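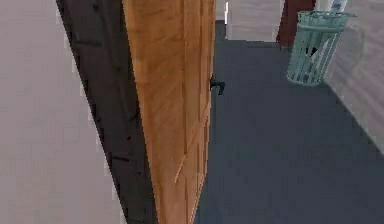 About Pavach

Pavach builds training sets for indoor mobile robots. We are a team of 10, and our subject is narrow: doors, handles, and the first few steps into the room beyond.

Our work is done in simulation. Each episode starts from a room layout, a start position and an instruction in plain words, such as "go through the door and stop by the bin". An operator drives the episode at a desk and the system stores the camera view, the joint positions and the commands sent. Wall colour, floor covering, door finish and furniture are changed between episodes, as is the angle at which the door stands.

The current set, Dornska, holds 1,646 accepted episodes. Every episode is checked by 2 reviewers before it is accepted. Failed attempts are kept in a separate folder with a short note on the cause – most often a poor approach to the handle – and are supplied to customers who ask for them.

Who does what

Zahira Kwok runs the company and handles licensing. Benoît Gilbert builds the rooms and maintains the door and hinge models. Aisyah Ismail leads the operators and writes the instructions. Abílio Tavares looks after storage, file formats and the release notes.

Releases

A new release of Dornska is due in August. It adds sliding doors and corrects the handle friction values in 5 of the older layouts. Existing licence holders receive it at no extra charge. Requests for sample episodes are answered each Wednesday.

Share 2 | Comments 5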